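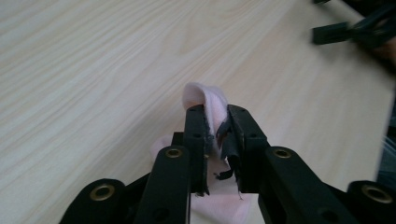 So this was the week our club finally stopped talking about cloth and started picking it up!

For anyone new to the blog (hi, cousins), I'm in a robotics club that meets on Monday evenings, and this semester we signed up for the folding event at Plodance. It's a small student competition and most of the teams bring something on wheels. We have always brought something on wheels too. Last year ours drove into a chair leg and stayed there. This year the rules added a soft goods category, and I voted for it so loudly that I kind of got put in charge of it. Serves me right.

The idea is simple enough on paper. You get a piece of cloth, you get a table, and the thing has to end up folded. What makes it hard is that a cloth never sits the same way two times in a row. A block is a block. You can measure it on Monday and it'll be the same block next month. Cloth gets a new wrinkle if you breathe near it.

Our plan is to teach by showing. We hold the grippers ourselves and do the fold by hand, over and over, and all of those tries get saved so the software has something to learn from. Our team is called Langat (long story involving a misread sign-up sheet), and our goal before the competition is 663 good folds. Why 663? It's what was left over after we worked out how many evenings we had and how fast we could go, and then somebody wrote it on the whiteboard and it became law.

I'm going to talk about the pink cloth for a minute, because I have feelings about it. We started out on dish towels, the thin flat kind, and they were fine! Very polite. Then we tried the soft pink one and everything slowed way down. It's a bit fuzzy and it likes to puff up into a fat loop when you pinch it, so you think you've got a nice neat edge and really you've got a whole roll of fabric standing up over the tips of the fingers. If you pinch lower you get too many layers. If you pinch higher it slides. I spent a good part of the evening just doing the first grab, letting go, smoothing it all out again and doing the first grab again.

A few things I've learned, in case your club is trying this too:

- Come in slow. If you hurry, you push the cloth ahead of you and then you're chasing it across the table.
- Look at your pads before you start. The black stuff on the inside edges of our fingers is in shreds, with little strips hanging down and curling all over the place. I want to redo both sides before we go much further.
- With two grippers, pick who goes first and say it out loud. We tried going by vibes and kept pulling against each other.
- Four tries, then swap hands or swap people. Past that my wrist gets lazy and the folds get lazy with it.

About those pads. We argued over this for longer than I'd like to admit. One side says rip it all off and put on something fresh, even if it means the earlier folds were done with a different grip from the later ones. The other side says leave it, it still holds, and if we change it now we've got two kinds of data mixed together. I'm with the rip-it-off people. I don't want a loose strip getting caught in the fabric in the middle of a run. But I get the other argument, and we ended the night without deciding, so the shreds live another week.

The linkage is the part I'm proud of. I helped put it together back in August, and I managed to get one arm on backward and had to take the whole thing apart again, so I know those pivots very well now. They've got brass-colored rings in them and I think they look kind of fancy against all that black. Nothing has come loose so far. I check the screws at the start of every session anyway, mostly so I have something to do while the computer wakes up.

We also finally named the folds, which has made everything easier. The plain half fold is the Costirar. The one where you bring two corners in and then roll the rest is the Brutov, and I'm terrible at it. I did 12 in a row and kept maybe a third, and the others all had one sad ear sticking out on the left. The judges give you 20 points for a flat edge, so the sad ear is costing us real points and I need to fix my angle on the second grab.

Next Monday we're doing only Brutovs, all evening, with snacks. I'm bringing the pretzels and a roll of new pad material, just in case the vote goes my way. If you've found something grippy that doesn't fall apart on fuzzy fabric, please leave me a comment! We've tried tape and we've tried more tape.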